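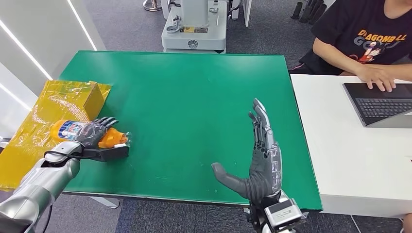 Kenneth Matheson
Household products editor, Skindbridge

Gotside Pour Cap
Replacement cap for drinks and squash bottles
Pack of 8
Product code 348
In stock

I have been writing up kitchen bits for Skindbridge long enough to be wary of anything that promises to fix a bottle. Most bottles come with a cap that works. So when Gotside sent over a spare cap with a flip spout, my first question was who had been asking for one.

The maker's case goes like this. You unscrew the cap your bottle came with, screw this one on, and from then on you can pour or drink with one hand and never lose the lid. The spout hinges back and clicks into a notch. There is a soft ring inside that presses against the neck, and a small loop at the side for a finger or a hook.

The click is good, I'll give them that. The ring is less convincing. It sealed well on ordinary fizzy drinks bottles, but on a wide-necked squash bottle the cap went on crooked two times out of three, and a crooked cap drips. Gotside says it fits "most bottles". I asked which ones it doesn't fit and was sent the same leaflet again.

Fizz is the other worry. The leaflet claims the cap keeps a drink lively for 7 days. My cola was flat by the fourth morning, and so was the one next to it with its own cap on, so you may as well keep the free one.

My colleague Aušra Kairys likes them more than I do. She fills old bottles with washing-up liquid and plant feed, and for that she says the spout gives a thin, steady stream where a plain cap gives you a glug. Fair enough – I tried it with cooking oil and it was tidy. If you reuse bottles for food and for other things, label them, and don't swap caps between the two.

Cleaning
The packet says dishwasher safe. It survived the top rack at 40 degrees, although the ring came loose and had to be pushed back in with a teaspoon handle. By hand, open the spout fully and use a thin brush. Squash dries hard in the hinge.

What you get
Eight caps, all the same size
One spare ring (one, for eight caps)
Leaflet

Not suitable for
Hot drinks
Glass bottles with a crown top
Small children, as the ring can be pulled out

Recycling
Gotside prints a leaf on the packet and says the caps are "kinder". Kinder than what, it doesn't say. The cap and the ring are different materials, so take the ring out first and check what your council accepts.

Returns
Unopened packs can come back to Skindbridge within 40 days. Opened packs can't, unless a cap is split or the hinge has snapped.

Page last checked 30 May 2024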